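Towing & Touring > Towcars > Electric

Moved from petrol to electric for towing – our first long trip with the Timivska

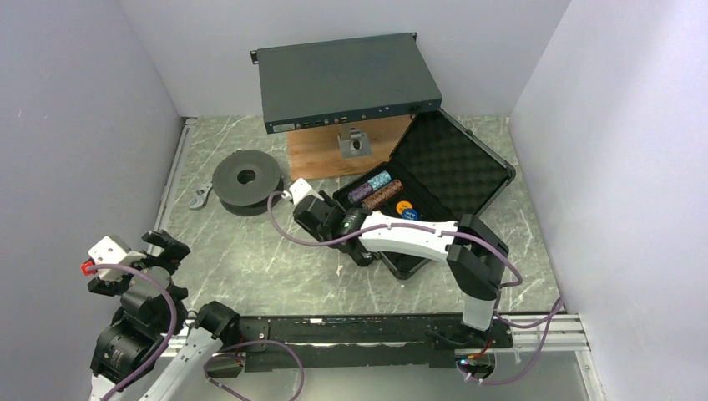 **woko_wanderer**
We picked up the electric Timivska in May and I've been dying to write this up, because when I was looking for real towing numbers there was hardly anything out there. We've a small two-berth Pai caravan and we've just come back from 505 miles with it on the hook, mostly A roads with a long dull stretch of motorway in the middle. Evenings were cards, mostly, and I lost nearly every night, so let's talk about the car, where I came out ahead! Solo I normally see 3.6 miles per kWh. With the Pai on it dropped to 1.9 and stayed there, up hill and down dale. But the way it pulls! No hunting for gears, no roaring up the long drags, and on wet grass at the site it just walked off the pitch. I'm completely sold and would do it again on Monday.

**dieselpete62**
Glad you enjoyed it, but 1.9 is about what I'd feared. So you had what, 120 miles between stops? My old diesel estate does 400 with the van on and I can fill it in five minutes. I don't see how that's progress for anybody who goes further than the next county.

**woko_wanderer**
Nearer 130 if I ran it low, and I didn't like running it low. Fair point on the stops, they do add up. We'd have stopped anyway though, the dog insists on it.

**biltitz_owner**
Same experience here with the Biltitz. Lovely to tow with, range more or less halves. What speed were you doing? I found that dropping from 60 to 56 made more difference than anything else I tried, including faffing with tyre pressures and taking the roof bars off.

**woko_wanderer**
Mostly 58 on the cruise control. I'll try 56 next time, thanks! Didn't think of the roof bars – they're still on from the kayak. Whoops.

**dieselpete62**
So the answer to poor range is to drive slower and leave the kayak at home. Right.

**marshlane**
Pete, you say this on every electric thread. Some of us like hearing how people get on.

The thing I'd want to know is charging. Did you have to unhitch? That's what puts my other half off. We had a go with a borrowed car last year and blocked half a car park trying to get the cable to reach.

**woko_wanderer**
Unhitched twice, drove straight through at the others. There's a new Woko site just off the bypass with two pull-through bays, long enough for car and van together, and it was brilliant. Wide entrance, decent lighting, no kerbs to clout. More of these please! The older places are hopeless with anything on the back. One had a height barrier as well, so we parked the Pai in the lorry area and I left it there with the hitch lock on while I charged. Not my favourite 40 minutes.

**biltitz_owner**
Agree on the Woko bays, but watch for solo cars parked across them. Had to ask a chap to move last time and he wasn't pleased.

**gravelandgrit**
Before anyone gets carried away, check the nose weight and the towing limit on your exact version. The bigger battery Timivska has a LOWER limit than the small one in the brochure I've got here. Kerb weight is up to 2244 kg depending on wheels and trim. People assume heavier car equals more towing and it doesn't work like that.

**marshlane**
I thought the limit was the same across the range?

**gravelandgrit**
Not in my brochure. It may have changed since. Look at the plate on the car, that's the one that counts.

**woko_wanderer**
Mine's the small battery and we're well inside it. Good shout though, I'll add it to the first post if the forum still lets me edit.

**dieselpete62**
All right, serious question. What did it cost you in charging for the whole trip? If it's less than my diesel I'll buy the first round.

**woko_wanderer**
Haven't totted it up properly yet. The fast chargers were dear, no getting away from that, but we left home full on the cheap overnight rate and the last site had a post we could use for 12 hours at a flat fee. I'll dig the receipts out of the glovebox and post the lot. Mine's a cider, Pete.

**biltitz_owner**
Put the miles from each stop up too if you have them, I'd like to compare with ours. We're off to the coast with the van in a fortnight.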